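The Laundry Room in May: Doors, Fluff and a Few Small Requests

It has been a busy month downstairs at Maeng Court, what with the warm weather bringing out everyone's winter blankets for their yearly wash (mine included, and I'm sorry to whoever was waiting behind me). The meter showed 1,257 loads since the new year, which surprised even those of us who seem to live down there, and I thought it was about time the laundry room had a proper item to itself instead of the usual two lines at the bottom of the back page.

Most of you will know the room well by now. For those who moved in over the spring, it is the door past the bicycle racks on the Brulach Road side, and it is open from 9 in the morning until the late news. The key fob you were given for the front entrance works on it as well, though you do sometimes have to hold it there a second longer than feels natural. Powder and liquid are both fine. There is a shelf for people who don't want to carry their box up and down the stairs, and I am glad to say that boxes left on it do seem to stay there.

Several people wrote in after the last newsletter about the doors, so I shall take my time over them. They are big, round, heavy-looking things, and they like to be treated gently. If one won't open at the end of a wash, please wait for the click before you try again. A minute is usually plenty, and it gives you time to find the other sock. Pulling harder has never once helped, and last winter it cost us a handle and a long wait for the Bekulov engineer, who had to come all the way out from Skeken in the sleet and was very nice about it.

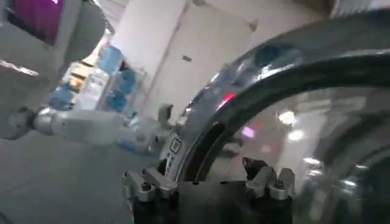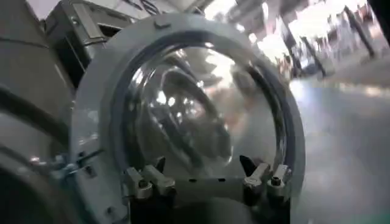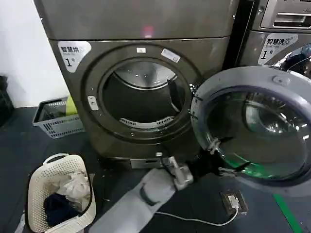
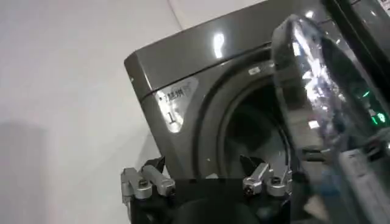 HOUSE & HOME – LAUNDRY

Now, about fluff. I know, I know, but it does come up in nearly every letter. If you look at the third picture you will see the dryer with its door swung right open, and along the bottom lip of the opening there is a curved grill with a row of vents in it. That is where the lint filter lives, and it wants emptying every single time, before your own load goes in as well as after it comes out. It is a strangely satisfying little job once you get into the habit. A load of towels will give you a good thick grey blanket of the stuff, while a few cotton shirts will give you hardly anything, but do it all the same. There is a small bin beside the sink for the purpose. Please don't rinse the fluff down the sink itself – we have been through that once and I would rather not go through it again.

While we are on the dryer, you may also notice the white label at its upper left corner, with a large 1 on it. The number is the part you need when you write your name on the booking sheet. One or two people have been putting "the left one" or "the nice one", and you would be amazed how differently people see these things. Numbers only, please, and in pen, as pencil seems to vanish in the steam.

The glass on the doors is another matter close to my heart. It is thick, domed stuff and it shows every fingerprint, and on a bright morning with all the lights on it catches just about everything in the room. A soft cloth with a drop of vinegar in warm water brings it up beautifully. Do the inside of the dome too while you are there, working from the top down to the rim, and follow the curve round with a dry cloth so that it doesn't streak. I used to use the spray we have for the hall windows, but it left a bloom that I could never quite get off.

The rubber seal on a washing machine needs a bit of love as well. Run a finger wrapped in an old flannel round inside the fold, right down at the bottom where the water sits, and you will find hair grips, coins, a surprising amount of sand, and now and then something more interesting. A small brass button turned up there on Monday and is now in the saucer on the shelf, should anybody be missing one from a cardigan. Then leave the door resting open a hand's width when you go. It lets the drum air, and the room has smelt so much sweeter since most of us started doing it.

A few of you asked which settings I use, so for what they are worth, these are mine. Everyday things go in at 40, sheets too unless somebody has been poorly. For anything knitted I turn the spin down to 800 and lay it flat afterwards on a towel over the bath, which is a nuisance but does save the shoulders. I never fill a drum past the point where I can still get my hand in flat on top of the clothes. It was my mother's rule, from the days of a very different sort of machine, and I have not found a better one. Blankets go in on their own, folded loosely in a sort of zigzag so that they don't wind themselves into a rope.

If your wash has finished and you are held up on the telephone or with the dinner, the next person may move it into one of the baskets. We agreed this at the winter meeting, though I gather that not everyone had heard. Please move things kindly, and keep them off the floor. If you would sooner your washing wasn't touched at all, pin a note to the board with the time you will be back, and then do try to be back by then.

The booking sheet for next month goes up on the board this weekend. The early slots always fill first, but the middle of the afternoon is lovely and quiet, and there is a decent chair in the corner now, with a cushion. Lost socks are in the blue bag on the back of the door. There are rather a lot of them, mostly left ones by the look of it, and they will go for dusters at the end of the month if they aren't claimed.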